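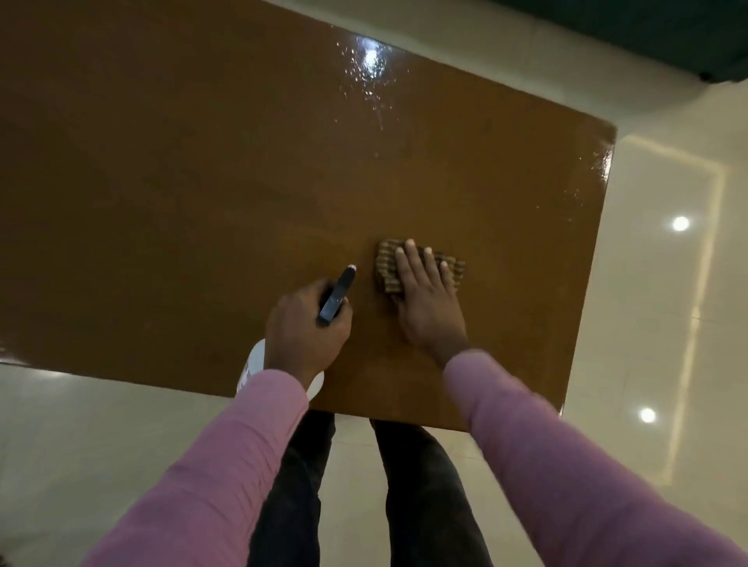
Does a reinvested dividend start a new holding period?

Asked by Noemi Kasprzak, May 2, 2014

I hold 613 shares of a Torkatari bond fund in a taxable account at Riment. Dividends have been reinvested every month since I opened it. I want to sell the whole position in August, which is more than a year after my first purchase. Is the entire gain long-term? The Riment screen only shows one average cost figure.

2 answers

Hagos Weldu
No. Each reinvestment is a separate purchase with its own date. Shares bought less than a year and a day before the sale are short-term, even if you use average cost. Average cost sets the basis per share - it does not merge the dates. Look for a lot view or export the transaction history. If you sell at a loss, turn reinvestment off first. A dividend that buys shares within 30 days before or after the sale can trigger the wash sale rule on that many shares.

Robel Tsegaye
just sell it all, the broker sends a form anyway. mine had 5 short term lots and the tax on them was nothing

Comment by Noemi Kasprzak
Found the lot view under Tax Details. 111 shares are short-term. Reinvestment is now off.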